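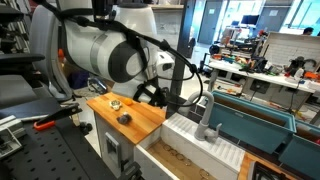 Saturn, finally

We use cookies to remember your settings and to see which pages get read. Accept / Manage preferences

April. Up at 3:30 a.m.

Clear sky at last, after a week and a half of cloud. I carried the telescope out to the back step before I had my coffee, so it could cool down while I got dressed. It has a mirror eight inches across and if it comes straight from the warm house everything in it shimmers. Half an hour is usually enough. I gave it forty minutes.

Looked at the Moon first, low over the Agarwal place. It was a thin crescent with the dark part showing faintly. I could pick out the edge of one big dark plain and a line of craters along the shadow. Put in the higher eyepiece, which gives me 200 power, and it was too much. The air was moving and the crater walls looked like they were under running water. Went back down.

Saturn cleared the fence a little after 4:30. The rings are close to edge-on and look like a pin stuck through a ball. I remember them much wider when I first bought the telescope. They tilt back and forth as Saturn goes around the Sun, and they will open again over the next few years. Saw one moon for sure, Titan, and maybe a second, very faint, on the other side. I wrote it down with a question mark. Will check the chart tonight.

The sky was getting light by then so I put the covers on and came in. Feet cold. Need better socks for this or need to stop standing on the concrete.

Couldn't get back to sleep and read more of the library book on how stars die. The chapter is on what is left over after a big star explodes. A neutron star can spin hundreds of times a second. I read that page twice. The fastest ones turn more than 500 times a second, and the whole thing is only as wide as a city. I tried to think of something here at home that turns that fast and couldn't. The washing machine doesn't come close.

The next chapter is planets around other stars and I skipped ahead for a few pages, then went back. I want to read it in order.

Bimla Maurya called at lunch about the talk at the Drunau library. She wants me to do twenty minutes on what people can see without a telescope. I said yes. She would like handouts, and I said I would do one sheet, both sides, no more than that. My plan so far is the Moon, the bright planets, the Big Dipper and how to find north with it, and then the Andromeda galaxy for anyone with a dark yard. That last one is over two million light-years away and you can see it with plain eyes, as a smudge. I still think it's the best thing to show people, but from Drunau itself with the car lot lights on they will have no luck. I'll tell them to drive out toward Kistier and park past the grain elevator. It's also the wrong season for it in the evening, so it will have to go on the back of the sheet under fall.

Bimla asked how many stars a person can see. I told her 3,000 on a good night, and in town far fewer. She wrote it down, so I looked it up afterward, and it's fair for one side of the sky under dark conditions.

Spent the afternoon on the finder scope. It had been pointing left of where the telescope points since I bumped it on the door frame. Lined it up on the top of the water tower and tightened all three screws. One is stripped and I put a spare in from the jar. Also wiped dew marks off the outside of the tube. Did not touch the mirror. It has dust on it and it can keep it.

Forecast says clear until midnight and then high cloud. I'd like to try the double star in the handle of the Dipper and then Leo, where there are a couple of galaxies I missed last month. Batteries for the red flashlight are on the list. Bed early if I can.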